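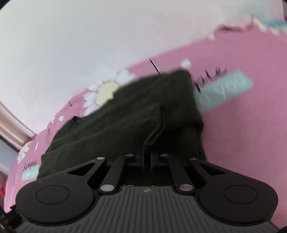
Parallel linkage gripper on knits — Rellero pads or stock pads?

blandine_b
27 August 2018, 9:14 am
Hi all! I've been running the hand-held gripper on soft stuff (bedding, knitwear, anything floppy) and I can't decide if the Rellero pads are worth the extra money over the stock ones. I did 236 grabs so far and dropped 18, all of them on fuzzy knits. The smooth stuff is no trouble at all. Anybody else doing fabric?

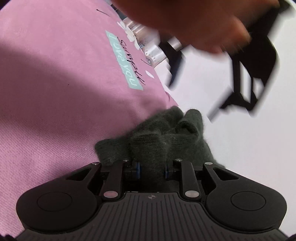 Green knit between the blue-edged pads, folds sticking up over the jaws.

tamfan4
Eighteen drops isn't bad! I'd leave the pads alone and look at your controller. I went from the Flellel board to the Tam and my closing force got way more even — same fingers, same everything. Pads are the last thing I'd buy.

suha_awwad
Gotta disagree with tamfan4. I swapped controllers back in November and my knits still slid. Softer pads fixed it for me. Blandine, are you coming straight down on the fabric or grabbing a fold from the side? I get way better grabs on a standing fold.

blandine_b
Both, kind of? I pinch whatever bunches up first. This one I took as a fold and brought it up tall, with the pink print behind it, and I liked how it sat in the fingers.

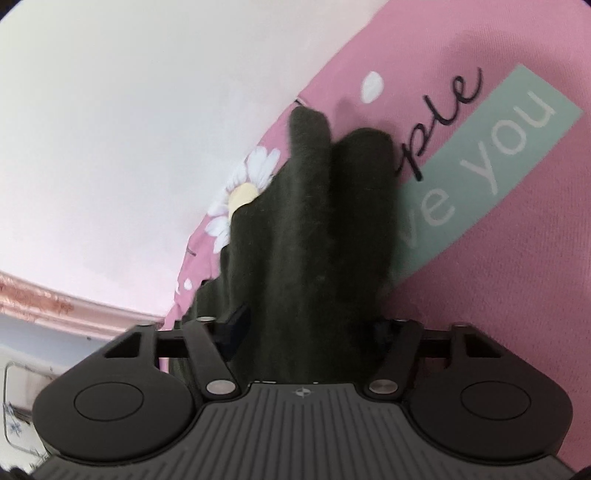

Dark fabric held upright, two lobes at the top.

gullholm_dave
Dark cloth over a busy print is a pretty mean test for the camera too, so good on you. But 18 drops with one pad type doesn't compare anything yet, you need the same run on the other set. I'm with Suha on folds, not so sure about the pads. Mine went shiny after 13 days and gripped worse than stock.

suha_awwad
Did you wipe them? Lint kills them. I clean mine with a damp rag between runs and they're still going.

gullholm_dave
Once in a while... ok, maybe not often enough.
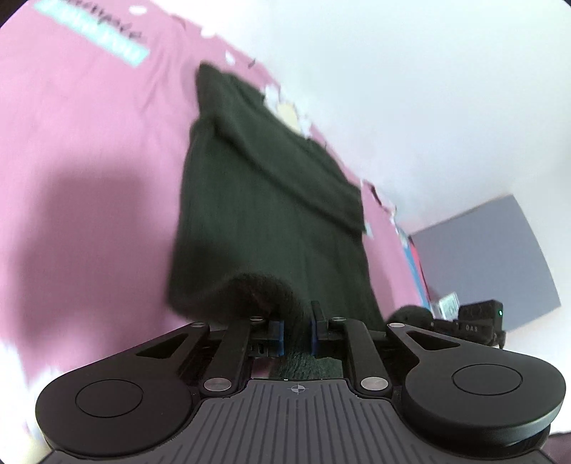 tamfan4
How far do you open the fingers before going in on a thick knit?

blandine_b
All the way, then I close slowly until the fabric bunches into the gap. If I start half open I just push it along. I'll borrow a Tam for the next batch and post both sets of numbers — pads first though, sorry tamfan4!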